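Fostgate Expands Housekeeping Service to Furnished Rentals in Wakilton

New service level covers mirrors, glass and other surfaces often missed between stays

WAKILTON, 2019-07-23 - Fostgate, a provider of housekeeping services for furnished apartments and short-stay homes, today announced the opening of its Room Ready service to property owners and managers throughout Wakilton. The service, which was offered to a limited group of clients in June, is now available for studio, one-bedroom and two-bedroom units, with bookings accepted through the company's office at 1717 Economou Avenue.

Room Ready was developed in response to comments from owners whose units are cleaned on a regular schedule but continue to draw complaints about small matters. Fostgate reviewed 98 guest comment cards provided by its clients before setting the terms of the service. Marks on mirrors were the most frequent complaint, followed by dust on headboards and streaks on shower doors. Complaints about floors and bed linens were comparatively rare.

"Our clients told us that their rooms were clean and their guests were still not satisfied," the company said in a statement. "A guest who stands in front of a full-length mirror and finds a handprint on it will look at the rest of the room differently. We have written our procedures with that guest in mind."

Under the new service, each bedroom is cleaned in a fixed order. Beds are stripped and made first, as the handling of linens releases lint that settles on nearby surfaces. Dusting follows, from the highest shelf to the baseboards. Mirrors and other glass are cleaned next, and carpets are vacuumed last, beginning at the far wall and ending at the door.

Particular attention has been given to tall wall mirrors, which are found in most of the furnished bedrooms in the company's care. Staff members are instructed to use a soft cloth and to work from the top of the glass to the bottom in overlapping strokes. The lower part of the mirror is to be cleaned from a kneeling or crouching position, so that the surface can be seen at close range. Cleaning solution is applied to the cloth and never sprayed directly on the glass, where it may run behind the edge and damage the backing.
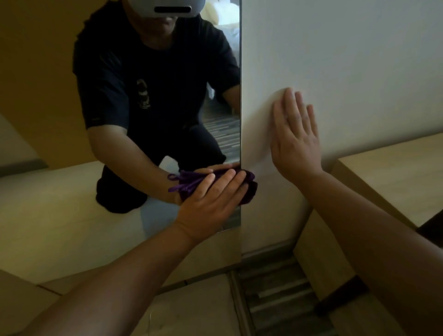
The edges of the mirror are cleaned separately. A fold of the cloth is drawn along each side to lift dust from the line where the glass meets the wall. The adjoining wall is then checked for fingerprints and wiped if the paint allows it. Flat and matte paints are left alone unless the owner has given written permission, and any marks that remain are noted in the visit report.

Fostgate has also revised its rules for the care of cloths. Each cloth is assigned to a single type of surface for the length of a visit, and cloths used in bathrooms are not carried into bedrooms. All cloths are laundered without fabric softener, which can leave a film on glass. Cloths that have begun to fray are withdrawn from use on mirrors and windows and may be kept for baseboards and window tracks.

Each Room Ready visit concludes with a walk-through of the unit. The staff member views mirrors and glass from two angles, with the room lights on and again with the lights off and the curtains open. A written report is left with the owner or manager and includes any damage found, any supplies that are running low and any surface that could not be cleaned.

The service is offered at 4 levels:

Basic: bedroom and bathroom, including mirrors
Standard: all rooms, including kitchen surfaces and the outside of appliances
Full: all rooms, the inside of the refrigerator and oven, and interior window glass
Seasonal: all items in the Full level, with curtains, closets and the area beneath beds and large furniture

Owners may change levels from one visit to the next with two days' notice. Linens are supplied by the owner at every level. Fostgate will launder them on request for an added fee.

The first building to adopt the service in full is the Pladum, a furnished apartment property in Wakilton. The Pladum has 11 units under the Standard level, with Seasonal visits planned for the spring and fall. Management of the property said the written reports had been of practical use.

"We learned from the reports that two of our bedroom mirrors had loose clips and that one had begun to darken along the bottom," the management of the Pladum said in a statement. "Those repairs have been made. We would not have found the problems as early on our own."

Fostgate advises owners who clean their own units to follow a similar order of work and to avoid paper towels on mirrors, as some brands shed lint. Newly cleaned glass should be left to dry fully before furniture is moved back into place. Where a mirror stands close to a bed, the company suggests making the bed before the glass is cleaned and keeping pillows clear of the surface.

A printed guide to the care of mirrors and glass in furnished rooms is available at no charge from the Economou Avenue office. The guide includes a checklist that may be copied for use by owners and their staff. Copies will be mailed to current clients with their next statement.

Owners and managers who wish to arrange a first visit may contact the office during business hours. A representative will inspect the unit, recommend a service level and provide a written price. There is no charge for the inspection, and the price is held for thirty days.

About Fostgate

Fostgate provides housekeeping, laundry and inspection services to owners and managers of furnished residential property in Wakilton and neighboring communities. Its clients include apartment buildings, guest houses and private owners.

Contact

Fostgate Office of Client Services
1717 Economou Avenue
Wakilton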